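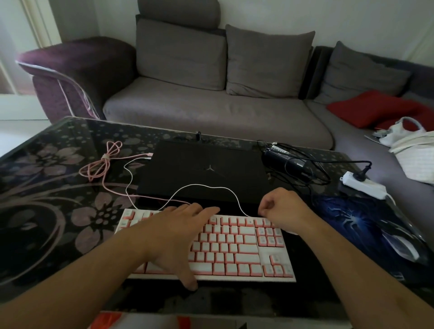
Zirnon Desk Set, release notes and data card

Zirnon is a set of first-person recordings of people doing small things at tables: typing, plugging, unplugging, moving a mouse, winding up cables. It was gathered to train hand and contact models for a two-armed system. It is smaller than we wanted and less varied than the proposal promised. Read the limits section before you download anything.

Card last revised: 2020-09-25

What is in it

There are 440 clips from 15 homes and one office floor at Standbridge. Each clip has a color video track from a head-mounted camera, a text file with the task prompt the person was given, and a label file. There is no depth and no sound. Six of the homes also have a second angle from a fixed stand, but the timing between the two views drifts and we don't recommend using them as a pair.

Prompts are short. "Type for a minute." "Rest your hands on the keyboard." "Unplug the laptop and plug it back in." People read them in different ways, and we kept the different readings. One person's rest is palms down with the fingers spread, another's is a loose fist held over the arrow keys. In several clips the left hand does one of these while the right does the other. A model that expects matching hands will do badly on them.

Labels

Labels were made by two annotators per clip, working from a guide that went through four versions. Version 4 is the one in the repository. Clips labeled under version 2 were supposed to be redone and 112 of them were. The rest carry the flag old_guide in the label file. Filter on it if contact labels matter to you.

Fields in each label file:

hand_left, hand_right: visible, partly visible, absent
contact: touching, hovering, unclear
object: one of the names in objects.txt
support: the surface the object sits on
clutter: low, medium, high

"Contact" deserves suspicion. From a head camera, a fist just above a keyboard and a fist resting on it look much the same. The annotators disagreed on this field more than on all the others put together. We settled ties by picking "unclear", so that value means two different things: the view didn't show it, or two people argued. We should have split it and did not.

"Clutter" is a matter of taste. A table with a closed laptop, a power brick in its own tangle of cords and a power strip at the edge was called medium by one annotator and high by the other. Please don't report results by clutter level as if it were a measurement.

Surfaces and objects that cause trouble

Black glass with a printed pattern. A large flower print under a keyboard pulls in edge-based segmenters, and the stems get taken for cables.

Thin cables. A white one lying across a dark laptop lid is easy. Black cords coiled over a black adapter are very hard, and our own masks there are poor. We left the masks in with the flag weak_mask.

Bundled cables. Anything tied into a bow-like loop was labeled "cable" in some clips and "other" in the rest. Search for both.

Keyboards with colored key sides. The Bassey baseline was trained on plain office keyboards and loses the outline of the key area on white caps with pink sides.

Patterned mouse pads. Bright streaks on dark blue get read as glare by the exposure check, which then marks the clip as bad. We turned the check off for release. A few clips that really are bad got through as a result.

Backgrounds. Sofas, pillows, shopping bags and door frames are all in view and none are labeled. Masks cover what is on the table and nothing past it.

How it was collected

People wore the camera at home, in April and after, on whatever table they normally used. We asked them not to tidy. Some tidied anyway, and there is no flag for that. A coffee table gives a steep downward view with bare forearms coming up from the bottom corners, while a desk gives a flatter one. We didn't balance the two, and coffee tables win by a wide margin.

About a third of the clips contain very little motion. We argued over dropping them. They stayed because a system needs examples of hands doing nothing, but they also make the total look better than it is. If you want action, sort by motion_score and throw away the bottom.

Limits

Do not use this set to claim that a policy works in homes. Fifteen homes in one town are a thin slice of anything, and the test split shares rooms with the training split. The first Hundwood results looked very good for exactly that reason. With rooms held out, the gain over the baseline was small enough that we stopped quoting it. The room-held-out split is in splits/by_room – use that one.

There is no force data. Typing clips show fingers over keys and can't tell you whether a key went down. Anyone training a robot hand from these recordings will need another source for that part, and we don't have one to offer.

Known problems

Clips from home 6 have the wrong frame rate in the header. The files themselves play fine.
objects.txt lists "plug" twice.
Brand marks on laptops and adapters are not blurred.
The download script does not resume.

Send corrections through the issue tracker with the clip name and the label field. Mask fixes are welcome, black cords first.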